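4. Grabar una demostración (control remoto)

Antes de nada: placa a la derecha del centro, cable de colores hacia la izquierda, el lado de la pinza. Mesa despejada entre las dos cosas.

1. Abrir Godivix, perfil Lerkwood.
2. Pinza abierta del todo. No empezar nunca con los dedos cerrados.
3. Pulsar grabar y esperar 2 segundos – sin mover el mando.

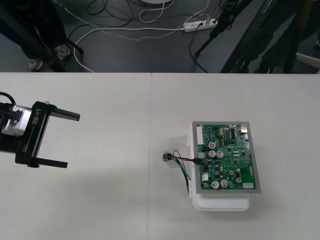
4.1 Agarre del conector

4. Bajar despacio hasta el conector pequeño del extremo del cable.
5. Cerrar. Si resbala, abrir y repetir en la misma toma.
6. Parar y guardar.

Nota: hacen falta 14 tomas buenas por tarea, las malas tambien se guardan, con etiqueta.

PRECAUCIÓN: no apoyar los dedos en los condensadores. Nadie con las manos en la mesa miestras el brazo esté activo.

Dudas – Miroslava Polishchuk, ext. 129.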